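Keeping a Child's Health and School Papers at Home: Tips That Hold Up, and a Few That Don't

Updated 2018-10-31

Every fall the same advice makes the rounds. Buy a big binder, buy the colored tabs, scan everything, and you will never lose an evaluation again. I have bought the binder. I have bought it more than once. Most of what follows is what was left after the tabs fell off.

Start with one box

A plain cardboard file box does the job. Put every paper from the clinic and the school into it for a month before you sort anything. People who sell organizing kits want you to choose your categories first, and then you spend an evening deciding whether a hearing test sent home by the school is "medical" or "school." Wait and see what piles up. In most homes it is insurance letters, meeting notices and forms you have already filled out twice.

About those kits

The Prilel family binder comes with 18 printed dividers. We used four. One of the others was labeled "Milestones and Memories," and I would like to know who files a lab bill next to that. The Hiretti version is sturdier and the rings close properly, but the pockets are too shallow for a folded school plan. A box of 50 plain manila folders and a marker will outlast either one.

Write on the paper

Put the date you received it in the top right corner, in pen. Sticky notes drop off. If you phoned someone about a letter, write the date of the call and what they told you on the letter itself. I was told a separate phone log is "best practice." Maybe so, in a house where the log can be found.

Keep it where you open the mail

For us that is the kitchen counter, well back from the stove. A home office sounds better, but the papers never made it down the hall.

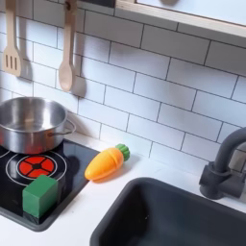

Do I need to keep the paper copy once I have scanned it?

Keep the paper for anything with a signature on it, such as consent forms, the current school plan and guardianship or foster placement papers, and let the scan stand in for appointment reminders and old newsletters.

Be slow to trust an app

I tried Akbulut for a while. It promises room for 1,000 documents, and I can believe it, but every one of them has to be photographed, named and tagged by a tired adult after dinner. It also put files in order of upload, so a report from July sat above one from the week before the meeting. If you like that sort of thing, fine. Ask first how you get your files out again if you stop paying, and who else can read them.

The one-page summary

I was doubtful about this one and I was wrong. Type a single page with the child's full name, birth date, allergies, medicines and doses, doctors' phone numbers and the name of the school contact. Make several copies. Hand one over at the desk when they give you the clipboard. You may still be asked to fill out the clipboard, but you can copy from the page.

Leave off the long history. My first try ran to three pages and came back to me unread.

Clearing out

The Prollamora checklist, which gets passed around at our parent group, has 140 items to keep "for life." I don't know where that list came from and it doesn't say. I keep evaluations, vaccine records, school plans and anything about a diagnosis. Bills stay until they are paid and the insurer's letter matches. Before you shred a school record, ask the district what it keeps and for how long, and get the answer in writing.

Labels: masking tape sticks better to cardboard than the printed kind does.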